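February, kitchen table, a bit after 9 pm

The whole house smells of vinegar and I couldn't be happier about it. I finally made the brown sauce! The one I've been going on about since Christmas, when Deirdre brought over that unlabeled jar and we all put it on everything, including (Kieran) a mince pie.

I should write down what I did before I forget, because last time I made a relish I was so sure I'd remember and then I had to guess at the whole thing a month later and it came out like jam.

First go

I started with dates. Deirdre uses prunes but I had a bag of dates at the back of the cupboard and they needed eating. 155 grams once I'd taken the stones out. Then two onions, a cooking apple, a big spoon of tamarind, malt vinegar, a little molasses, and the spices – allspice, clove, black pepper, a pinch of cayenne. I let it all bubble away for an hour and a half with the lid half on while I did the ironing, and I only forgot about it once.

It caught on the bottom a tiny bit. I didn't scrape that part up, just poured the rest off into the other pan, and I can't taste any burn in it. Saoirse says she can, but Saoirse says that about toast.

Blending it was a mess. I did it hot, in two lots, and the second lot came up under the lid and went down the front of the cupboard. It's the exact color of the cupboard, so that's something I'll be finding for weeks. After that I pushed it through the sieve, which took forever and made my arm ache, but wow, the difference! Before the sieve it was chutney. After the sieve it was sauce, proper glossy pouring sauce.

I got 482 ml in the end, measured in the jug, so that's two small bottles and a bit left over in a ramekin. I was hoping for 700 and had washed three bottles, but it cooked down more than I thought. Next time I'll double the apple.
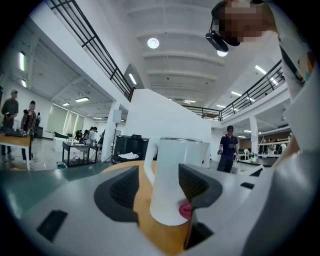

The taste test

Everybody got a bit of cold sausage and a spoonful. Kieran went straight in and said it was too sharp, then had four more spoonfuls, so I'm not taking that one too seriously. Saoirse liked it but wanted it hotter. Mabli popped in to return my cake tin and got roped in too, and she thought the clove was a bit strong, like Christmas ham. I think she's right. I used a heaped half teaspoon and it should've been a level quarter.

Me, I think it's lovely, but it's young. The vinegar hits you first and the dates come along a while later, when they ought to be arriving together. Deirdre told me on the phone that hers sits for 5 weeks before she lets anyone near it, and that I was mad to be eating it the same night. She also said dates were cheating. We'll see what she says when she tries it!

I tried it against the bottle from the store as well. The store one is smoother and sweeter and a good bit thinner. Mine has more going on, maybe too much. If I could get the fruit of mine with the smoothness of that one I'd be thrilled.

For next time: quarter teaspoon of clove, more apple, lower heat for the last half hour, let it cool before it goes anywhere near the blender. Maybe a little orange peel? Bláthnaid puts it in her barbecue sauce and it works in that. And ask Deirdre whether she rinses her tamarind or uses it straight from the block.

The two bottles are at the back of the shelf behind the rice, where Kieran won't look. The ramekin is for my bacon sandwich in the morning.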